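Drawing from Observation, Week 3 notes
One Strawberry, One Bowl

Last updated: December

Okay, so last week we did the crumpled paper bags and I got a lot of very brave drawings and also a lot of gray mush. That's fine! Gray mush is a stage. I'm keeping the pile in Room 211 and you can collect yours whenever, just check both sides of the sheet, a few of you used the backs.

This week is fruit. I know fruit sounds like what you do in a drawing class on television, but I love it and I'm making you do it. The subject is a single strawberry and a single small bowl on a white table. That's the whole list. Please don't bring me grapes.

A small subject on a big pale surface puts you in trouble right away, and it's useful trouble. When there are fifteen things on the table you can hide in the detail. With two, your placement has to hold up, and so do your edges and your values (value = how light or dark something is, for those who missed the first session). If you put the fruit dead center without thinking about it, we'll all see that you didn't think about it.

PART ONE: FRUIT IN THE BOWL

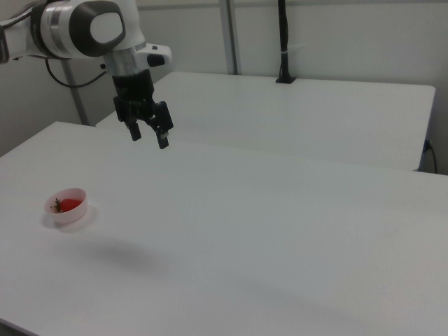

Fig. 1. Strawberry in the small white bowl, stem side to the left.

Start with the bowl and the berry as one shape. I mean it, squint until they lump together and draw the lump, very lightly, with the side of the pencil. People always want to draw the bowl first as a perfect empty bowl and then drop a strawberry into it, and then the strawberry doesn't fit and it ends up the size of a raisin. In Fig. 1 the red takes up most of the inside of the bowl. Measure that! Hold your pencil out at arm's length and compare the width of the red to the width of the rim. Do it twice, your first measurement is a lie.

The rim flares a little. If you draw it as a single line you'll get a paper cup. Give it two edges, close together, and let them drift apart slightly where the lip is turned toward you. The lip is crossed on the left by the greenery, so let the line go missing there and pick it up again on the other side. Your hand will want to run it straight through. I still catch myself doing it.

Now the white-on-white business, which is where last year's group got stuck for most of a session. A white bowl on a white table has hardly any outline. What it has is a soft gray shadow down at the lower right, and that shadow is what sits the bowl on the table. So draw the shadow and leave the bowl mostly alone. Put your darkest bit right up against the base, then let it fade out as it goes. If you find yourself going around the bowl with a hard dark line so we'll "know it's there" - stop, put the pencil down, go look at the shadow again.

About the sprigs. The leafy part pokes up and out over the rim on the left, thin and pointy, and it's a dark green, so in pencil it might well be your darkest dark. Three or four decisive marks and leave. I've seen people spend half an hour on the leaves and then have no time for the berry. Look at the gaps between the sprigs, they're easier to get right than the sprigs themselves.

A word on red. In pencil, red is dark. Everybody draws it too light! It feels bright so the brain says "light," and the brain is wrong. Take a photo of a strawberry on your phone, switch it to black and white and have a look, then come back and press harder. Save the shine by leaving the paper bare for it from the start. You can lift it out with the eraser later if you must, but it never gets quite as clean, and on the Colunen pads the surface goes fuzzy if you rub it more than once or twice.

PART TWO: FRUIT OUT OF THE BOWL

Same ingredients, and a completely different drawing problem. Once the berry is out, you've got two separate things and a piece of table between them, and that piece of table is a shape too. I bang on about this every week and I will keep banging on about it.

Before you draw anything, do thumbnails. Make six little boxes on a scrap sheet, each the size of a matchbox. In every box put one blob for the berry and one oval for the bowl, nothing else, and push them around. High, low, close together, miles apart, one behind the other. Give yourself a minute per box. Then pick the one that bothers you a bit. The comfortable one is usually the dull one.
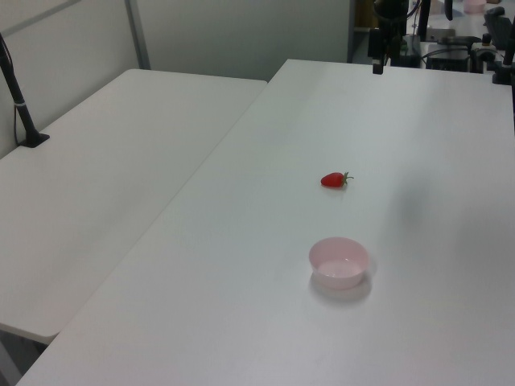
Fig. 2. Strawberry on its side, cap to the right, with the pink bowl in front.

Here the bowl is nearer to us, directly below the berry on the page, and both of them are little compared with all that table. I like it as an arrangement. The cap points off to the right and sends your eye that way, and then the empty bowl pulls you back down. Try tracing that path with your finger before you start. If you turned the berry so the cap pointed left, you'd have a different drawing altogether (try that one for homework, see below).

Things to watch:

The bowl is shallow and pale pink, and the floor of it is a lighter pink again. So the inside needs at least two values, and they're close. Go in with something hard, a 2H or the Gimomitz hard if you bought the set, and build up slowly. If your inside goes as dark as your strawberry, back off.

The shadows don't match, and they shouldn't. The bowl has a soft gray one just under and around its base, spreading a little to the right. The berry's is only faint. You'll be tempted to give the strawberry a big dramatic shadow so that it looks important. It's already the darkest, reddest thing around, it doesn't need help.

Ellipses! The opening of the bowl is an ellipse, which means no corners. Turn your page upside down and check. If the ends look like the ends of a football, round them off. Draw it from the shoulder, go around several times in the air before you touch the paper, and keep going around once you do. Messy is allowed, I'd take four wobbly passes over one dead careful one.

And the long straight edges. A table is a slope on your page even though it's flat in real life. Where the long edge in Fig. 2 runs away from us up toward the right, lay your pencil along it and then carry that angle over to the paper without twisting your wrist. You only need a bit of that edge in your drawing, an inch or two may do it. It tells us where we're standing.

MATERIALS

Two pencils at least, one hard and one soft (2H and 4B would be lovely). A kneaded eraser. Paper with a bit of tooth - the Colunen pad from the Engelhardt store on the ground floor is fine and so is the cheaper Grateo one, although the Grateo buckles if you get any water near it. Do not buy the giant 600-sheet block, you won't finish it and it weighs as much as a dog. A strawberry, if you can get one. If strawberries are out of season and ridiculous where you are, use a radish and keep the leaves on. A small plain bowl, white or some pale color, no pattern.

No colored pencils this week. I know. Next week.

HOMEWORK

1. One drawing of the fruit in the bowl. Forty minutes, one sitting.

2. One drawing of the fruit out of the bowl, from your favorite thumbnail. Forty minutes again. Hand in the thumbnails with it, I like the thumbnails more than the finished drawings half the time.

3. Turn the berry so the cap faces the other way, leave the bowl where it was, and do a ten-minute version. Write a line underneath about what changed.

Set everything up on the palest surface you've got. A sheet of printer paper taped over a kitchen table works. Put it near a window or a lamp, whichever, but pick one and switch the others off, and don't move the lamp halfway through (I've done it, I had two sets of shadows and a very confusing bowl).

If the strawberry gets eaten before you finish, draw the bowl by itself and put down the time you stopped.

For grading, I look at placement first, then values, then edges. Neatness comes in a distant fourth. There are 29 of you and I do read the notes you scribble in the margins, so keep scribbling them.

Bring everything at 9:30, flat if possible. Rolled drawings spring off the wall and I run out of tape.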